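Rules for Rental Scooters: How a Town Decides

Prindwood is a town with rental scooters. A person unlocks one with a phone, rides it, and leaves it at the end of the trip. The scooters belong to a company, but the streets and sidewalks belong to the public. A company that wants to keep its scooters on public streets must have permission from the town.

What is a permit?

A permit is a written permission with conditions attached. The conditions say what the company may do, where it may do it, and for how long. In Prindwood a scooter permit lasts one year and begins in March. The company pays a fee of $3,295 for it. The fee goes toward painting parking spaces and paying for inspections.

The permit also sets a limit on the number of scooters. Pivora, the company that runs the scooters in Prindwood, may put out 219. If it wants to put out more, it has to apply again.

Who writes the rules?

Several levels of government make rules about vehicles. The state decides what counts as a scooter and what equipment it must have, such as a brake and a light. The town decides where scooters may be parked and how many companies may rent them out. A town rule cannot cancel a state rule.

A town rule is called an ordinance. The steps in Prindwood are these:

1. A member of the town council proposes a draft.
2. The draft is posted where anyone can read it.
3. People have 14 days to send in comments.
4. The council holds a public meeting and changes the draft if needed.
5. The council votes.
6. If most members vote yes, the ordinance is published and takes effect.

Children may send comments too. A comment can be one sentence long.

What does an inspector check?

Every scooter needs a permit sticker on the stem with a number on it. The inspector compares the number with the town's list. After that comes the equipment check: brake, light, bell, tires, and grips. A grip must not turn loosely in the hand. Many handles and knobs have a rough pattern pressed or cut into the surface, and a finger slides less easily on it than on smooth metal.
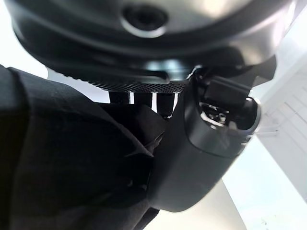 Knurling: a narrow band of crossed lines forming small diamonds.

A scooter that fails the check gets a red tag. The company must take it off the street and repair it before it can be rented again. A scooter with no sticker is treated differently. It is moved to the town garage on Shehata Street, and the owner pays to get it back.

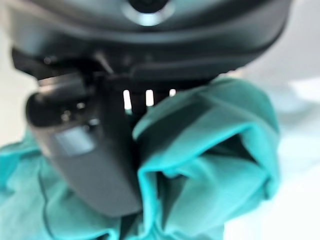
Folding scooters get one more check, at the hinge. The hinge must lock when the stem is upright, and the lock must hold when the inspector pushes and pulls. Moving parts of many machines are joined in a linkage, meaning bars connected so that they move together. The black linkage in the picture has a diagonal strut, a thin bar, and small round fasteners. On a scooter, the inspector looks at each fastener at the hinge, and a missing one means a red tag.

What if a company has no permit?

The town sends a notice first. The notice names the rule and gives a date by which the scooters must be gone. If they are still there after that date, the town can charge a fine for each scooter. The company may ask a judge to look at the decision.

Do other towns have the same rules?

No. In Serside, across the river, rental scooters are not allowed on sidewalks or in the park, and the permit lasts two years. A rider who crosses the bridge has to follow the Serside rules on the other side. Signs at both ends of the bridge show where one set of rules stops.

Words to know

Ordinance: a rule made by a town or city.
Permit: written permission with conditions.
Fine: money paid for breaking a rule.
Operator: the company that runs a service.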